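# What Are Your Clothes Made Of?

You probably put on a T-shirt and jeans without thinking much about them. Both are very often made from cotton, the same plant fiber, but they feel different in your hands. The difference comes from how the threads are put together.

## It starts with a plant

Cotton grows on bushy plants in warm places. After the flowers drop off, the plant makes round pods called bolls. When a boll is ripe, it splits open and white fluff pokes out. In many parts of the United States, farmers begin picking in September.

Machines pull the seeds out of the fluff. Then the fluff is combed straight and twisted into long threads called yarn. You can try this with a cotton ball. Pull a little bit out with your fingers and twist it as you pull. It gets much stronger once it is twisted.

## Knitted cloth

Most T-shirts are knitted. Knitting means making rows of tiny loops, with each row hooked through the row before it. Loops can open up and close again, so a knitted shirt stretches when you pull it over your head. It also hangs softly and makes gentle folds.

Look at the bottom edge of a T-shirt. The cloth there is folded over and sewn down. This is called a hem, and it stops the edge from getting messy.

## Woven cloth

Jeans are woven. In weaving, one set of threads runs up and down, and another set goes over and under them from side to side. There are no loops, so plain woven cloth does not stretch much.

The cloth in jeans is called denim. It is woven so that the threads make slanted lines. If you look closely at a pair of jeans, you may be able to see them.
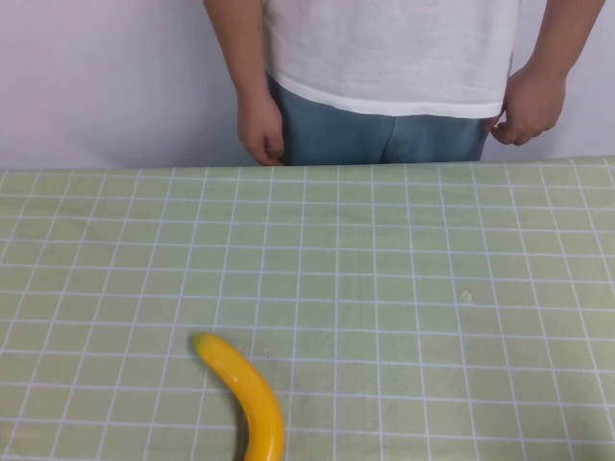
*A white T-shirt with blue denim jeans. Find the hem of the shirt and the creases in the jeans.*

## Why are jeans blue?

The blue comes from a dye called indigo. Long ago, people got indigo from the leaves of plants. Now most of it is made in factories.

In most blue jeans, only the threads going one way are dyed. The others are left white. Turn up the bottom of a pair of jeans and the inside will look much paler. Indigo also stays mostly on the outside of each thread. Washing and rubbing take a little off each time, and the jeans slowly fade.

## Try it at home

You will need an old T-shirt, a pair of jeans, and a ruler. Ask before you use them.

1. Lay the T-shirt flat. Put two fingers on it 10 centimeters apart.
2. Pull gently sideways and measure again.
3. Do the same with one leg of the jeans.
4. Write down both numbers.

Some jeans have a stretchy thread mixed in, so your numbers may not match a friend's. Check the label inside to find out.

## Words to know

**Boll:** the pod that holds cotton fluff and seeds.

**Denim:** a strong woven cloth used for jeans.

**Hem:** an edge that is folded over and sewn.

**Indigo:** a blue dye.

*Written by Sofia Mendes. Checked by Binta Adeyemi.*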